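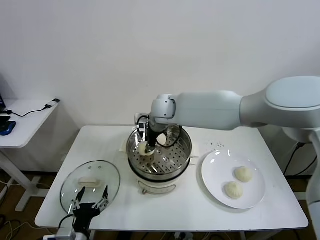 Bun number three, over the steamer. Two more on the plate.

Mar 15, 2019

So I've been a bit quiet on here, and the reason is buns. Steamed buns, the pleated kind, and a robot arm, and a stainless steel steamer that has now spent more time in the workshop than it ever spent in my kitchen.

If you're new, the arm is called Brinda (the project is Brinda, the arm is Brinda, it got confusing and we gave up) and it lives at Otine, the shared workshop where I rent bench time. I wanted something soft to practice on. Blocks are fine, and I've moved a lot of blocks, but a block doesn't care how hard you squeeze it. A bun cares! Squeeze too much and you get a bun with a waist. Too little and it slides out, rolls off the table and goes straight in the trash.

First job was grip force. The gripper takes a number between zero and 4,000, and I have no idea what the units are supposed to be because the manual just says "value." I started at 2,500 like an idiot and made a pancake. Then I went down in steps and wrote everything in the notebook, and cold buns were happy at 70 on the low end, which sounds crazy until you remember how little a bun weighs. Fresh warm ones are stickier and squishier, so they got their own setting. It's 60 at the moment and may change again by dinner.

The second job was the pot, and this is where most of my evenings went. The basket has shiny walls. Pretty in a kitchen, terrible for a camera. My bun finder kept finding buns in the reflections and sending the arm off toward the wall of the basket to pick up a ghost. I tried a darker exposure, then a different lamp, then moving the lamp, and in the end I just told the software where the tray is and that anything outside that circle is a lie. Took ten minutes. I'd been at it for days. The holes in the tray are handy, though – they run in rings around a little knob in the middle, so once the camera finds the knob, it knows where the center is and the rest is easy.

I also put a flat white mat under the steamer. Without one, every little bump from the gripper walked the whole thing across the table, and then all my saved positions were off by a finger's width. If you try this at home, do the mat first. I did it last, naturally.

The lid is a separate saga. It's clear glass with a thin metal rim, and depth cameras do not believe in glass. For now the lid sits on the left side of the table, next to the other hand, and I put it there myself before each run. Brinda has 2 arms and I'd love for the left one to do the lid while the right one does the buns, but the left gripper has skinnier fingers than I'd like for that handle. Somebody on the Trarkus forum prints a wider fingertip with a rubbery pad on it, and I've downloaded the file. Haven't printed it. The printer at Otine has a line.

Things I still don't like:

The release. It opens too fast and the bun sort of hops. I want a slow open, then a little pause, then up.

The cables. There's a nest of black and white ones on the floor on the laptop side and I step over it all evening. I ordered some sleeving from Barros and it came in the wrong diameter, so that's going back.

The crumbs. Where do they come from? Buns don't even have a crust. I wipe the table, and next time I look there are specks by the plate again.

For the settings people (I know you're out there, I get your emails): approach height is a hand's width above the tray, straight down, no tilt. Tilting looked cooler but the gripper kept kissing the rim. Speed is the slowest preset for anything inside the basket and the middle one outside it. Gripper cable needs a loop with some slack at the side or the wrist tugs on it when it turns.

Plan for April is the left arm and the lid, assuming I get my turn on the printer. After that I want to try a full basket, with the buns close enough to touch, and I'm already nervous about that one. They stick together!

Also yes, I ate some of the test buns. Only the ones that stayed off the floor.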